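4.3 Chore Readiness Check

Run this check before assigning Lill to a household task. Tidying is supported. Folding and wiping are not yet reliable – keep a person on them.

1. Clear the work surface.
2. Set the grip timeout to 30 seconds.
3. Run 48 trial picks with the objects to be handled.
4. If a pick fails, log code 251 and repeat step 3.

CAUTION: Do not lift loads over 600 g. 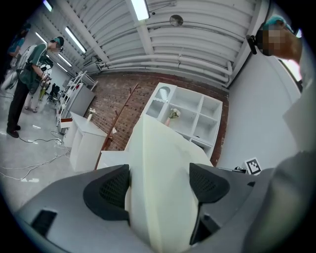

Figure 4-2. White object held between both finger pads.

NOTE: Tapered objects may slip – recheck the grip before moving.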